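Bench diary, 22/08/2019

Guess-who board on the table again, tiles part up and part down, fingers parked just short of the bottom row.

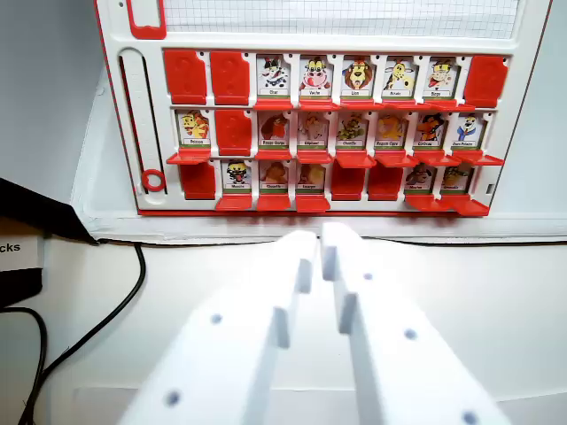 Tremar wrote back overnight on the draft handling rules: a rule that says "gently" can't be checked, so either give a force limit or take the line out. Fair point. I took out three lines with "gently" or "carefully" in them and put a limit in one. The other two had no number behind them, so they are gone until there is one.

Worked through section 2, start positions. The old text said the board should be "reset" before each run. Two of us had read that as all tiles up, and the Solilico people had read it as whatever the previous run left. Both readings are in the logs, and the logs don't say which is which. New text: the start state is written down tile by tile, row by row, left to right, before the arm is enabled. U for up, D for down. Mixed states are allowed. An unrecorded state is not, and a run that begins from one gets thrown out.

Tiles are to be named by row and position, not by animal. The labels are in French and the operators were translating them each in their own way. "Corbeau" had gone into the log as crow, raven and blackbird. Position first, printed label second if anyone wants it, no translations.

Section 4, cables. Wording now reads: a cable may lie on the table if it is outside the swept area of both fingers at full opening, or runs flat along the base of the fixture. Anything else is taped or rerouted. I had wanted no cables on the table at all. Khattak objected that this fails every bench they have, and a rule that every bench fails will be ignored by April. Kept the softer version - I don't love it.

Section 5, fingers. Printed fingers get a check at the start of each session: screws seated, no cracks at the steps, tips meeting without overlap. Replace as a pair. The draft had a service limit of 964 closing cycles, copied from the Faroveo sheet, and I could not find where that figure came from or what finger it was measured on. Struck it. Until we have our own data the limit is by inspection only. Opened a log page for cycle counts so there is something to look at later.

Long argument with myself over speed near the hinges. A tile pushed straight back loads the hinge, and one pressed from the top edge mostly doesn't. The approach direction matters more than the speed, so I wrote the direction into the rule and set speed at 35 mm/s for the last stretch. The number is a placeholder and is marked as such in the margin.

Stop rule unchanged. If the board shifts on the table, stop, note the tile, do not nudge it back with the arm enabled. I have broken this one myself.

Draft 7 saved and sent to Tremar and Khattak. Still open: who signs the start sheet when one person runs the bench alone, and whether the slider on the left of the board counts as part of the start state. I lean yes - it moves, so it gets written down. Need to add a box for it on the sheet.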